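Container Deposits and Litter at Kanby
Year 10 Geography, Term 2 fieldwork report

1. Introduction

Our class was asked to pick a local issue and find out how people's behaviour affects it. Our group chose drink containers. Kanby has had a refund point behind the Hoani Street shops since July, and before that the nearest one was in Soltholm, a 40 minute drive each way. We wanted to know if having a refund point in town changed how much litter ends up along the creek.

Our research question was: does distance from the refund point affect how many drink containers are left on the ground?

2. Background

A container deposit scheme adds a small amount to the price of a drink. The person who brings the empty container back gets that amount as a refund. The idea is old. Before plastic bottles were common, drink companies wanted their glass back so they could wash and refill it, and kids used to collect bottles for pocket money. Angus Grimshaw, who ran the milk bar at Kanby for many years, told us he kept the crates in the side lane and had to put a lock on the gate.

3. Method

We marked out two sections of the creek path. Section A starts at the shops. Section B is past the footbridge, near the sports ground. We walked both sections on 3 visits, always after school, and picked up every drink container we found. We wore gloves and used tongs. Each container was written down as can, plastic bottle, glass bottle or carton. Lachlan and Tayla did the collecting and Gladys filled in the sheet.

4. Results

We picked up 979 containers in total. Most came from Section B. Cans were the most common type in both sections, followed by plastic bottles. Cartons were rare. Glass was mainly found near the sports ground car park and a lot of it was broken, so we only recorded a piece if it still had the neck.

5. Discussion

The results support our hypothesis, but there are problems with the data. Section B has only one bin and it was full on two of our visits. People also sit there to watch games, so there are more drinks to begin with. A fairer test would compare places with the same number of visitors.

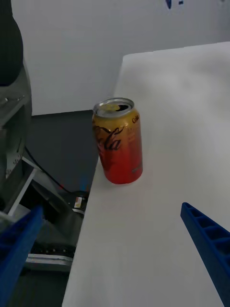 A drink can with its top open. Report by Gladys Mrema, Lachlan Tamihana and Tayla Rakena, April 2018

Aluminium is worth more to recyclers than the other materials we recorded. It can be melted down and used again many times, and making a can from recycled metal takes far less energy than starting from ore. We had expected this to mean fewer cans on the ground, but the refund is the same for every type of container, so the person dropping it has no reason to treat a can differently.

6. Recommendations

We think the council should put a second bin at the sports ground, with a rack on the side where people can leave refundable containers for others to collect. The Gresasura netball club has offered to empty the rack and keep the refunds for uniforms.

7. Acknowledgements

Thank you to Ms Ánh Bùi for driving us and for lending us the tongs.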